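Subject: Re: [intl-students] Residence permit renewals and the part-time work rule
From: Marit Brekke

Hello all,

Sorry for the slow reply, I've had my head in coursework since the start of June. I did promise to write up how my renewal went, so get yourselves a cup of tea.
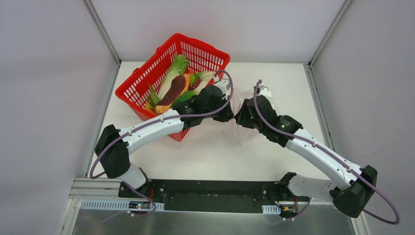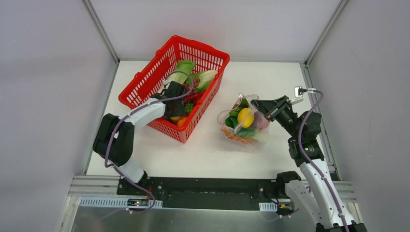
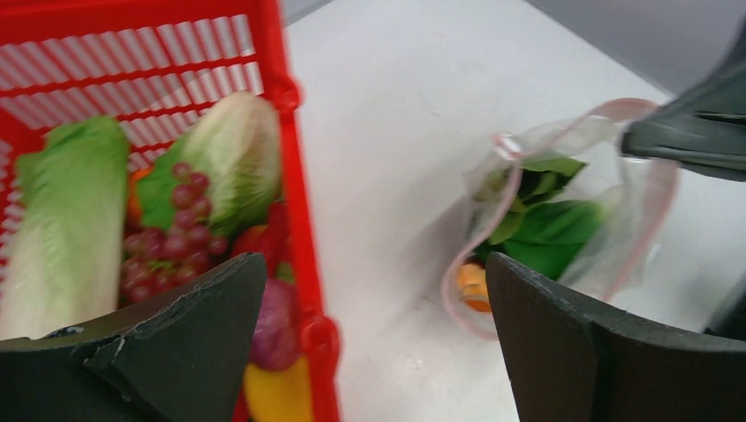

The red basket and its produce, three views.

Right, the permit. Someone on the list wrote:

> Does anyone know if the hours we work in the holidays count
> towards the yearly total? My landlord's son says they do, the
> leaflet from the Strand office says to ask the college, and the
> college says to ask the Strand office. I've done 136 hours since
> the autumn and I don't want to get a letter. Also is it true you
> can't renew if you've changed course?

I had exactly the same runaround! The woman at window two (the nice one, with the queue) went through it with me and she was clear that holiday hours do count, but against a separate line on the form. So you fill in term hours in one box and holiday hours in the one below it, and you need a payslip for each month in both. My employer is Adeo and they only keep slips on the portal for a short while, so download yours now if you're with them too. I had to ring up and grovel for two of mine.

On changing course - yes, you can still renew. I moved from the diploma to the degree in my second year and all they wanted was the new enrolment letter, stamped. The stamp matters. I took an unstamped one the first time and was sent away, which cost me a morning and the bus fare from Tollerance and back.

The fee has gone up again, by the way. I paid 230 and the notice by the door still has the old price on it, so take a card and don't rely on counting out the cash beforehand. If you apply after your old permit has run out it's 699, and they don't seem keen on excuses. My ticket number was 939, which gave me a fright until I saw they don't start from one each morning.

One thing I'm still unsure of is whether unpaid placements have to be declared. The form says "work of any kind" but my tutor reckons a placement that's part of the course is study. I left mine off and put a note in the box at the end explaining it. Has anybody here done a placement and declared it? I'd love to know before they write to me about it.

I can scan my filled-in form with the personal bits covered up if that would help people - just email me off list, it's too big to attach.

Marit

--
Marit Brekke
Plukent House, second floor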